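Wrist camera demos, clear bags on a white table: how much variety is enough?

tamsin_k
Jan 24, 2022
We are collecting teleop demos for a pick task at our shop in Prarkesmont. The arm picks up a clear zipper bag of produce and sets it in a bin. So far we have 444 episodes, all from one operator, all on the same white table. The policy reaches fine but closes too early or too high on the bag maybe one time in three. Before I book more operator time I'd like to hear what other people vary first: start pose, bag position, lighting or table color.

ledgerline
How are you placing the bag between episodes? If the operator drops it in front of the gripper every time, the model never learns the approach. It learns "go down and close."

tamsin_k
By hand, near the middle for the first few hundred. We changed that last week. Now the bag can start anywhere the wrist camera can see part of it. One of the newer starts, before the arm moves:

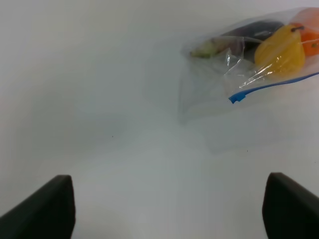

Wrist view at episode start, gripper open, bag at upper right.

The pear and the eggplant are easy to pick out. The loose flap of plastic at the lower left of the bag is my worry. It fades into the table, and I think the policy can't tell where the bag ends.

Wilmer Londoño
I would change the table before anything else. Clear plastic on white gives the camera very little to work with. We ran the same kind of task at Sirkia and put a dark gray mat down for half the episodes. Early closes dropped a lot. I don't have a clean number because we changed the gripper pads in the same month.

ledgerline
Disagree. If the real station has a white table, collect on a white table. A mat teaches it a contrast it won't get on the job. The blue zipper strip is a good cue already and it shows up fine in that shot. I'd spend the time on bag orientation so the strip points every which way.

Wilmer Londoño
Half, I said. The other half stays white. And the strip is only a cue when it faces up. Flip the bag or fold it over and you may lose it.

ledgerline
Then collect flipped and folded bags. Same cost per episode and no mat.

pdx_mott
Both of you are guessing. Do 50 episodes each way, train 2 policies from the same base, and test on the white table only. We went up to 1389 episodes on a different bagged item before anyone checked, and most of them were near copies of each other. The Wongsuwan labeling sheet has a column for start region. Use it or something like it. Ours was blank until June and we had to go back through the video to fill it in.

tamsin_k
We log in Ivivley, which has a free text tag, so I can add start region there. Should a start like the one I posted count as "partly out of view"? Part of the bag is past the top and right edges.

pdx_mott
Yes, tag it that way. Keep those in but watch the ratio. I would also have a second operator do some of them. One person tends to take the same path every time — you end up with one trajectory and a lot of noise.

Wilmer Londoño
Agree on the second operator. Also swap what's in the bag. If it always holds the same pear and eggplant, the policy can key on yellow and purple and ignore the plastic.

tamsin_k
OK. Plan is 50 on white with mixed orientation and 50 with the mat, both operators on each, contents changed every ten. I'll post the results in this thread when the test runs are in.

ledgerline
Fine by me. My money is still on the white table.

Contact the moderators | Copyright 2022 | Back to top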